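# Chapter 3: Looking After a Hand-Held Gripper

A hand-held gripper has few moving parts, and most of its faults start at the pads or the pivots. Fraser Kinnear wrote the first service sheet for the Nolum course at Revcombe, and this chapter follows his order of work: pads, pivots, cable, then a bench check with open containers.

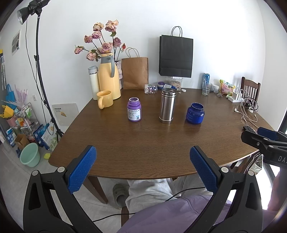 **Figure 3.1** Jaws with textured blue pads, facing a bottle, a steel tumbler and a blue jar.

Wipe each pad with a damp lint-free cloth before every session. Do not use solvent – it hardens the surface. Replace pads in pairs after 3,000 closures, or sooner if the texture has worn smooth at the tip. Pivots need one drop of light oil every 30 hours of use.

For the bench check, set out three containers of different widths and take the lids off. Open the jaws fully and compare the two sides. A jaw that lags usually has a dry pivot.
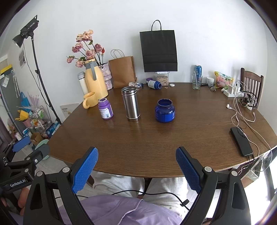
*Reading time: 3 minutes*

## 3.1 Opening the jaws

With the jaws spread wide, both pads should be easy to reach. Check the edges of each pad for lifting, then move the linkage by hand through its full travel. Route the cable so that it hangs slack at both ends of the stroke – a tight cable will pull one jaw out of line. Record the result in the log before going on to Section 3.2.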